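The 60-Day Home Reset, or What I Paid For

29 June 2020

Filed under: house, grumbling

My sister-in-law Larysa signed up first, and she was so pleased with her hall closet that I let her talk me into it. The program is called Basis. You get an email every morning, a workbook you have to print yourself, and access to a members' page where people post their sock drawers. It runs for 60 days. I lasted the whole way through, mostly out of stubbornness, and I have a few things to say about it before I cancel the renewal.

I'll start with the claim on the sign-up page, which is that the average household loses a huge chunk of its week to looking for things. There is a number. I'm not going to repeat it, as I wrote to them asking where it came from and got back a very friendly reply telling me to "trust the process." I have lived in this house for 16 years and I would like to know who has been timing me. I look for my glasses. I look for the tape. The rest of the time I know where my stuff is, even when a visitor wouldn't.

The first couple of weeks are all about getting rid of things. Fine. I had it coming. I took eight bags to the thrift store over in Adamstead and felt good driving home with the back seat clear. What I noticed, though, is that the workbook has no way to tell you a thing should stay. Every page has a column for donate, a column for sell and a column for toss, and then a little box at the bottom marked "keep (why?)". I don't see why I have to file a brief on behalf of my own soup pot.

I also threw out the manual for the boiler, on the grounds that "everything is online now." The boiler is from Zabala, the old model, and the manual is not online now. I spent an evening finding that out. If you have one of those, hang on to the booklet.

Then comes the stage the whole thing has been heading toward, and I should have seen it. Once you have cleared out all your junk, you are told to buy containers. There is a shopping list. It's a long one! Bins for inside the cabinets, trays for inside the bins, labels, a label maker, shelf risers, and a thing that spins. If you bought everything they suggest for an ordinary kitchen you would be out 700 dollars, and I know because I added it up on the back of the workbook. There's a discount if you buy through their link. Of course there is.

I asked on the members' page whether anyone had tried doing it with shoeboxes. Anouk Van Dijk, who seems to run the page and puts a little sun after her name, told me that "mismatched storage creates visual noise." I've thought about that phrase a lot and I still don't know what it means. Two shoeboxes next to each other make no noise of any kind. My mother kept every button and hook she ever owned in cookie tins and could put her hand on a match for a winter coat in under a minute, and the tins were from four different brands of cookie.

To be fair (I am trying), some of it worked. Putting the batteries all in one place was a good idea and I'm annoyed that I needed an email to think of it. Same goes for moving the pans I use to the low cabinet and the ones I don't to the high one. I also like having one spot by the back door for things that have to leave the house, library books and so on. So that's three good ideas, and I'd have paid a few dollars for a pamphlet with those on it.

What I don't buy is the part where your life changes. The emails lean very hard on this. Clear counters, clear mind. By day 30 I was supposed to be sleeping better. By day 45 I was supposed to be "saying no with ease." I have been saying no with ease since grade school, and I slept the same as always, badly, with the dog on my feet. When I brought this up with Angus at work he said maybe I hadn't committed. That's how all of these things are set up. If it works, the method did it. If it doesn't, you held back.

I'd also like to see what the sock drawers look like in November. Everybody posts the day they finish. There are hundreds of those pictures on the page, and I scrolled a long way down looking for a single one taken six months after, with a real family having lived in it. I found a post from a woman named Anahera Sheehan who said her pantry had gone back to how it was by the second grocery run and did anyone have tips. The replies told her to do the reset again.

Larysa's hall closet, since I mentioned it: I was over there last week and you can't close the door. She says it's the coats. Her kids have their skates in there too, plus a tent on loan from Tipene that he has asked for twice. I don't think less of her for it. Closets fill up when people live near them, and she has a nice loud house that I'd rather be in than any of the ones on the members' page.

Somebody is going to write in and tell me I missed the point and that it's about habits. I did the habits. The ten-minute evening tidy is the one they push the most, and I did it every night with the timer on the stove. It's dishes and picking up. I was already doing dishes and picking up, only before this I didn't have to check it off on a sheet.

So what am I keeping? The battery thing, the pans, the spot by the door. I gave the label maker to my neighbor, who wanted it for her seedlings. The spinning thing went back to the Cumley store and they took it without a receipt, which surprised me.

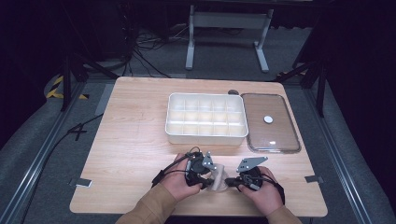

The renewal comes up at the end of the month and they make you phone to cancel. I've been on hold once already and hung up when the music started over. I'll try again tomorrow with a cup of coffee and the speaker on, and if they offer me a free month I'm saying no to that too.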